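The Quiet Hour That Isn't

Denanex wants to be the streaming service parents stop worrying about. Its new family plan, which opened to subscribers in June, comes with a feature called Quiet Hour: pick a time, and the app winds itself down. The colors fade, the episodes get slower, and at 7:30 p.m. a sleepy badger named Carnus waves goodnight and closes the curtains.

It's a lovely idea on paper. I tried it for 16 nights with two children, and the badger won on three of them.

The trouble is the curtains. They close, but they open again if a child taps them four times, and my six-year-old had that worked out before the first weekend. Denanex calls this a "gentle exit." Baltasar Ortuño, who runs the family team there, told me that hard shutoffs cause tantrums and that parents in the company's trials preferred something softer. When I asked how many parents, he said 69. When I asked how they were chosen, he said he would get back to me. I'm still waiting.

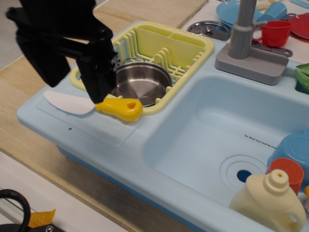

A toy knife and a small steel pot at the play sink.

Then there's the catalog. The company advertises 1000 hours of "calm viewing," and I went looking for them. The listings under that label come to 596 titles, and plenty of those run under five minutes. Some are the same cartoon in a different language. One is a car chase. Perhaps it's a calm car chase, but my kids didn't treat it as one.

Demetrio Alcaraz spent years scheduling children's shows for a local station in Cisville, back when bedtime on TV meant the cartoons ended and the news came on. He doesn't think much of the badger. "We had a wonderful tool for getting kids to bed," he said. "It was a man reading the farm prices."

He has a point. Old television stopped whether you liked it or not. An app that gets paid for keeping people around is always going to have mixed feelings about sending them away, and Quiet Hour feels like a product of those mixed feelings. It's off by default. It takes seven screens to switch on. After an update one Thursday, it had switched itself off again – a bug, says Denanex, now fixed.

Rival service Sarmiento has a plainer answer: a timer and a PIN. There's no animal. When the time is up, the screen goes black, somebody yells for a minute, and then they go and brush their teeth.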